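prutness-props: README

Hi! You've found the notes for the Prutness tabletop set, which is a little pretend concert stage I keep adding things to and taking things away from. If you only want the inventory, skip down to "What's on the table". If you want to know why the wallpaper is so busy, keep reading, I have opinions.

Status: in use, still changing. Last big tidy was in March.

Why a stage

I started with a plain tabletop and a bin of toy bricks and got bored in a week. Bricks on their own all look like the same afternoon. So I gave the table a theme, and the theme is a tiny concert: a microphone, a music stand, and bricks that get to be the audience, the amps or the snacks, depending on my mood. The working name was Beto (the imaginary singer) and the folder is still called that in a couple of places. Sorry in advance – I'll rename it one day.

The background

Three sides are covered in a black wallpaper with white leafy vines. My label for this pattern is El Fassi, after the shop where I bought the roll, and you'll see that name all over the inventory sheet. The table surface is a dark brown marble pattern with white and tan veins. I call that one Comier.

Yes, both patterns are loud. I tried a plain gray backdrop first and everything on it looked like a product listing. With the vines and the marble, small things have to hold their own a bit. Yellow bricks do very well on Comier. Dark ones can sink right into it, so if you build your own version and use a lot of navy or brown pieces, try them on the surface first before you commit.

What's on the table

The list changes from one layout to the next, but these are the regulars:

1. Microphone. Handheld, with a purple glitter handle and a round mesh head. It usually lives near the back left and lies on its side. It's the star and it knows it. Glitter does come off, so wipe the table after.

2. Toy bricks. Singles and small stacks, mostly toward the front where there's open floor. I like a yellow one on top of a blue one, set down at an angle so it doesn't look parked.
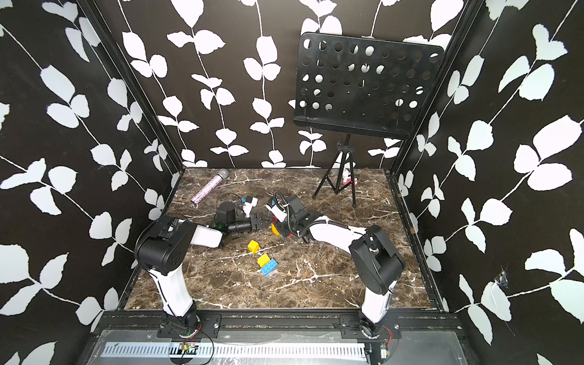 3. Music stand. Black, with a wide desk full of round holes and three splayed legs. It goes at the back right. The leaves show through the holes, which I love and which also makes the desk weirdly hard to look at for long.

4. Guests. Anything small that isn't a brick or music related. There's a little white toy with blue accents that comes and goes, and a few pink things. Guests don't get a fixed spot. Under the stand is a popular one, in among the legs.

Laying it out

I set the big pieces first, stand and then microphone, and leave them alone for a whole batch of layouts. Everything small gets shuffled in between. One batch is 50 layouts, and I change at least 2 small things each time, whether that's a brick moving over, a stack coming apart or a guest swapping out. A full batch takes me around 60 minutes if I don't stop to fuss with the vines (I always stop to fuss with the vines).

Keep the middle of the table fairly open. It's tempting to fill it, but then you can't move one thing without bumping three more, and the stack is always the first to go over.

Wear and tear

The wallpaper gets scuffed. There's a small frayed white bit on the right wall, low down, and I've decided to leave it until I replace that whole panel. If you're matching layouts to each other, it's a handy landmark.
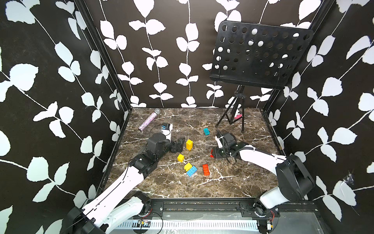
Can I swap the music stand for something smaller?

Sure, as long as it's something you can see past. I used a mini easel for 5 layouts and it worked fine, though the back right corner felt a little empty without the height. Note the swap in the inventory sheet so the next batch starts from the right list.

Known gaps

No sheet music yet. I keep meaning to print some. There's no drum either, and a concert without a drum bugs me more than it should.

The inventory sheet still says "mic (purple)" in some rows and "microphone" in others. Same object. Search for both.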